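Who asked for sock subscriptions?

My neighbours in Wutlow get a parcel every month. Inside are five pairs of socks they didn't choose, in colours somebody at Stistport thinks will suit them. The yearly plan costs $299. I buy mine at the discount store in Sastby and have yet to feel deprived.
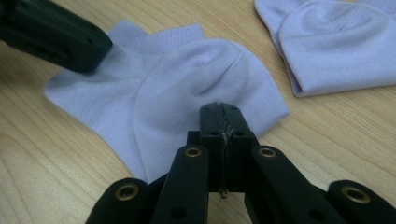 The trouble with "never think about it again"

The pitch is that you're too busy to shop for small things. Maybe. But I spent 34 minutes in September trying to cancel a trial, which would have covered my sock shopping for a good few years.

Then there's the claim on the website that 92 per cent of members are "happier at home". Happier than whom? Asked when – before or after the first bill?
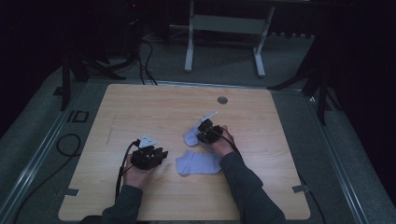

Subscriptions count on us forgetting what we already own. My own test is dull: tip the drawer out and see what's there before paying for more. Any flat surface will do, even a plain light wooden tabletop with a few faint scratches and a small round hole near one edge. Pair up what you can and wear it.

I'm told the Ševčík plan is better because you can skip a month. You can skip every month at the shop, too, and you don't need a password to do it.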